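Slips, Trips and Lifting Injuries Among Home Care Aides
Project report, Group 2
Chiyo Murakami, Junpei Honda, Danilo Manalo

1. Background

Home care aides work alone in houses their employer does not control. A hospital can fix a wet floor or buy a new lift. An aide who visits five clients a day has to deal with whatever is there. Our project looked at how one agency, Flosov Home Care, records injuries and what training it gives new aides.

2. Method

We were given the agency's incident log with names removed. It covers 2642 home visits made in March. We also handed out a two-page survey to aides at the main office, and Ayane Kobori, the training coordinator, answered our questions by email.

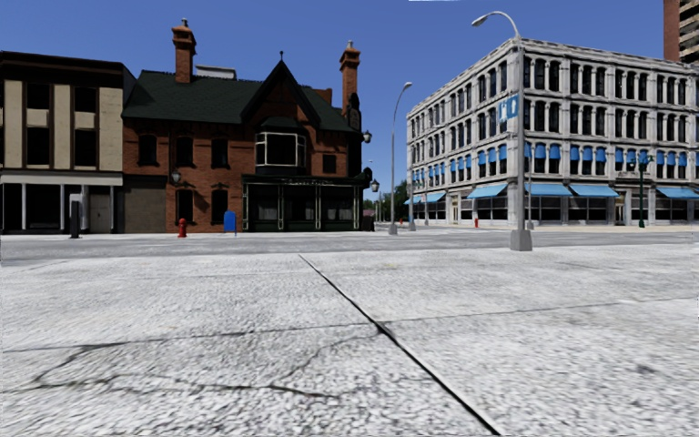 The survey asked about back pain, falls, footwear and whether the aide had reported every incident. More than 200 aides got a copy. We left out forms with no answer to the reporting question.

3. Results

Back and shoulder strain was the most common complaint, mostly from moving clients between bed and chair. Falls came second – usually on entry steps or in bathrooms. Many aides said they did not report minor strains. The form takes too long, and it has to be turned in at the office in person.

New aides watch a lifting video but do not practice with a partner before their first visit.

4. Recommendations

The agency should add a hands-on lifting session and a short report form that works on a phone. A home safety checklist should be filled out at the first visit and updated when the client's condition changes.

5. Limits

We studied one agency over one month. Junpei coded the log entries alone, so the categories were not checked by a second reader.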